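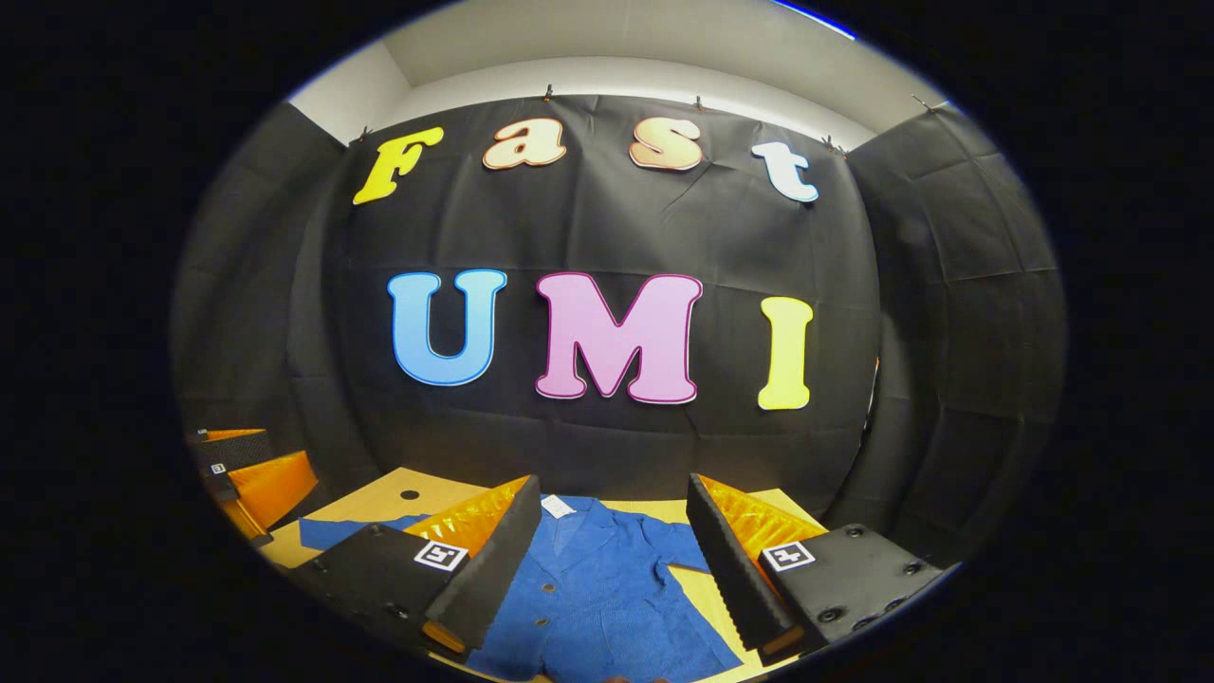
Can a machine do the chores yet? Frequently asked questions

Last updated Dec 1, 2020

We get the same emails over and over, so these are the answers in one place. Written fast, between other jobs. If something's wrong tell Ineke, she edits this page.

Who is "we"?

Andunum. Small group, we look at automation for people who run laundries, repair shops, care homes, and now and then a regular house. We don't sell machines. We go see them, try them where we're allowed, and write down what happened.

So can a robot fold my laundry?

Short answer, no. Longer answer, one kind of thing at a time, slowly, if somebody lays it out flat first. Towels go best. Square, thick, no front or back to speak of. T-shirts next. Then it falls off a cliff.

Why are shirts so hard?

Buttons, collar, sleeves. A long-sleeved work shirt is the one everybody asks about and the one that goes wrong most. Sleeve ends up under the body and the machine can't tell. Collar rolls in. The cloth moves when you touch it and then it's a different shape from the one you planned for. A box doesn't do that.

Also the picking up. Two fingers have to catch one layer of cloth and not two, on a hard table, without scraping. You do it without thinking. Try it in oven mitts and you'll get some idea.

What if the shirt comes out of the dryer in a ball?

Then you're back to a person. Finding the collar in a heap is harder than the folding. Most videos you see start with the shirt already flat. Look at the first second of any folding video before you get excited.

But there are big folding machines in commercial laundries?

Yes, for decades. Sheets, towels, gowns. A person feeds the corners in and the machine does the rest, very fast. Those are great, but they're as big as a van and they only do what they do. De Smet runs two of them in the main hall and still has a whole table of people on personal clothes for the care homes. Kosmas Sarantis manages that hall. He told us the flat work paid for itself and the personal clothes never have, by hand or any other way.

How long does a robot take on one shirt?

The best we timed ourselves was 62 seconds, shirt laid out face up, sleeves already straight. That's one good run. The one after it dropped a cuff and stopped. A practiced person is done in a few seconds and is talking to you the whole time.

How does a robot even learn to fold?

Two main ways right now. Old way, an engineer writes the steps. Grab here, lift, move over, let go. Works until the shirt is a different size. Newer way, people do the job many times and the machine learns from the recordings. Either they drive the robot around remotely, or they hold a gripper in the hand and do the chore with that, with a camera on it. Second one is less tiring and you don't need the robot in the room.

How many times is many?

Depends who you ask. Abhishek Tomar helps us with the technical side and his rule is 300 good repeats before he'll bother looking at results, and that's for one chore on one table. Change the table and you may need more. Change the lights, same.

Why do test setups have plain backgrounds and those little black and white squares?

The plain cloth keeps clutter out of the camera's view so the machine doesn't learn the wrong thing (the poster on the wall, somebody's coffee). The squares are markers. Software finds them in the picture and works out where each finger is and how far open. Cheap, paper is fine, just keep them clean.

It also means you should ask what happens when the cloth comes down. A lot of things work in a tidy booth and then don't in a kitchen.

OK, forget laundry. What does work at home?

Vacuuming floors. Mowing, if your yard is simple. Window cleaners sort of. Dishwashers and washing machines, which everybody forgets to count as robots because they've been here so long and they stay put.

Loading the dishwasher — no. Making a bed — no. Wiping a table, getting there, if there's nothing on the table. Picking up toys, some nice demos, nothing we'd put our name to.

And on the shop floor?

Much better. Same part, same place, same way up, all day. Machine tending, packing boxes, stacking pallets, welding. If your part is stiff and you can bring it to the same spot every time there's probably something you can buy today.

Bad bets: cables, hoses, bags, foam, anything soft or tangled. Sewing is still nearly all people. A machine can run the seam fine, it's getting the two pieces of cloth lined up under the needle thats the trouble.

Griet Van Beek did our visits to the upholstery shops in January and came back with more or less the same list from every one of them. Her notes are available if you write in.

Have you looked at Pistent / Skovness?

Both, yes.

Pistent: gripper with soft pads, fits on a regular arm. Good on towels and on folded stacks. On a single layer of thin cotton it pinched the pad against the table and came up empty more than we liked. They sent new pads, not tested yet.

Skovness: whole folding station, arms and table together. Needs the garment placed by hand. Tidy folds when it works. Wants more floor than the brochure says, measure with the doors open.

No, we don't get paid by either.

What does it cost?

Can't give you one number. The arm is the cheap part. Then the gripper, the table, guarding, somebody to set it up, somebody to come back when it stops. Ask for all of it on one quote. If the seller won't put the return visits in writing, walk.

Will it replace my staff?

Nobody we've visited let people go over a folding robot, the robots aren't good enough. What we do see is the job changing. One person ends up feeding and un-jamming instead of folding, and some hate it. Dwight Perron folded for years and got moved to minding a test machine. He asked for his table back after 2 weeks. Ask your people before you sign, they know which step is the slow one and it's usually not the one in the sales video.

What should I ask at a demo?

Bring your own shirt. Not theirs.
Ask them to drop it on the table instead of laying it out.
Ask for ten in a row with nobody touching anything.
Ask how fast the video was played.
Ask what it does when it fails. Stops? Tries again? Throws it?
Ask who taught it, on what clothes, and how many different tables.

Is it safe to stand next to?

The small arms are slow and stop if they bump you, mostly. The gripper is another matter, fingers close with some force and don't always know it's yours. Keep kids away. Any arm holding anything sharp or hot needs a fence, doesn't matter what the label says.

I have a bad shoulder / hands and want help at home now. Anything?

Sorry, not a robot. A folding board (the plastic flip kind) and a table at the right height will do more for you than anything on this page. Hang what you can straight from the wash. For dressing and lifting talk to an occupational therapist, they know gadgets we don't.

When will it be ready?

Don't know. Towels and simple tees in a commercial laundry, could be fairly soon. A machine at home that takes the basket and gives you back a drawer, we wouldn't hold off buying an iron for it.

Can I send you a video to look at?

Yes please. Full length, no cuts, sound on. Tell us wich machine and what the garment was. Ineke Wouters sorts the inbox, replies can be slow.

Can I reuse this page?

Go ahead, with a link back. Check the date first, the answers on soft stuff are the ones that go stale.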